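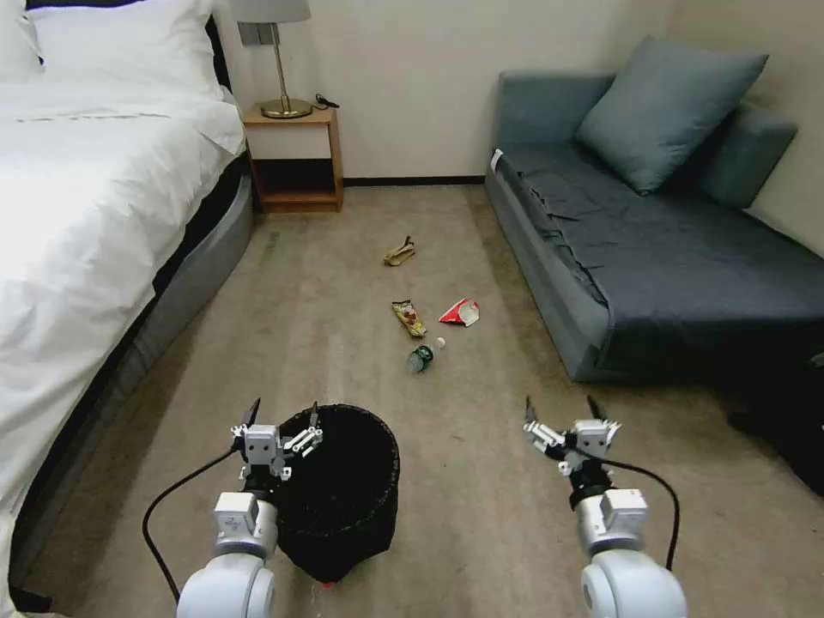 Kivville, June

Minutes, online listings meeting. Present: Frida Hedegaard, Frandsen, Pliltine.

1. Map listing. Our category was changed to Travel and the old one is no more in the menu. Frandsen has sent 3 requests to support.

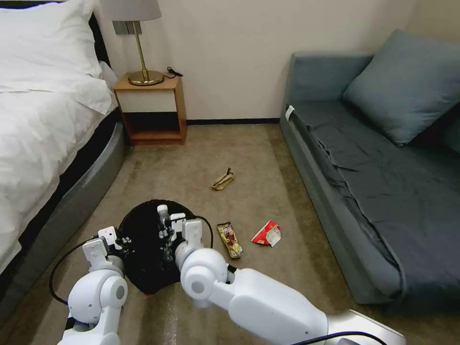
The opening hours are also wrong for Sunday. Frandsen will correct them.

2. Reviews. We have four without an answer.

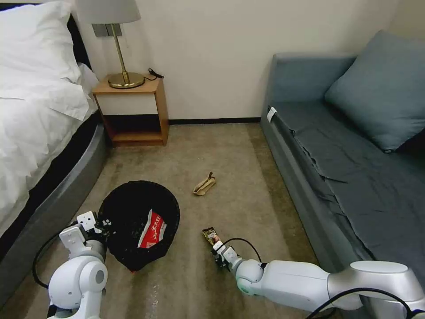

Pliltine asked that replies be written within five days. Agreed.

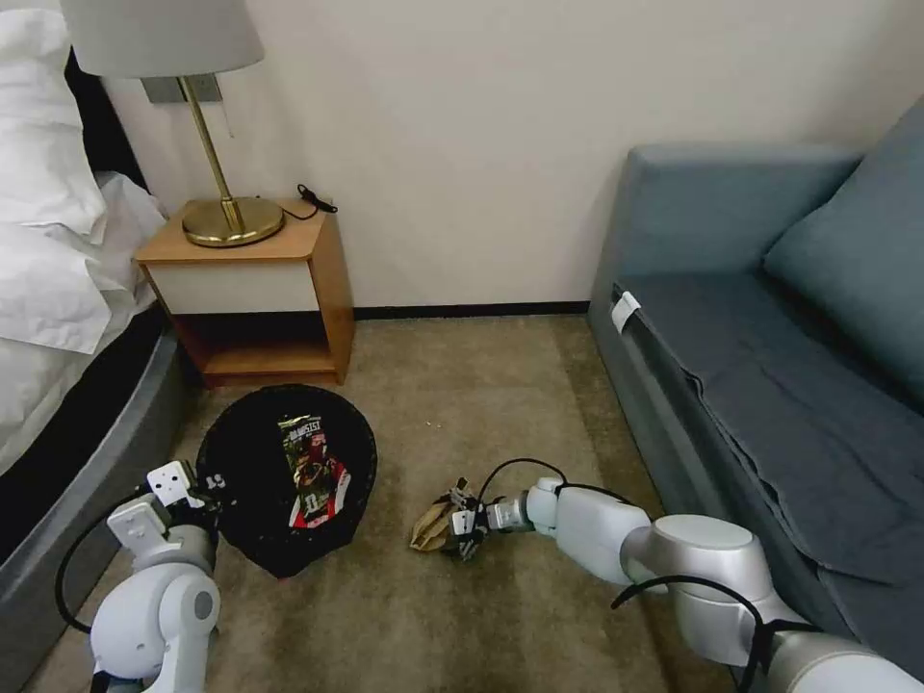
Who pays the 825 for the new web page? It is taken from the advertising budget.

Meeting closed at 4.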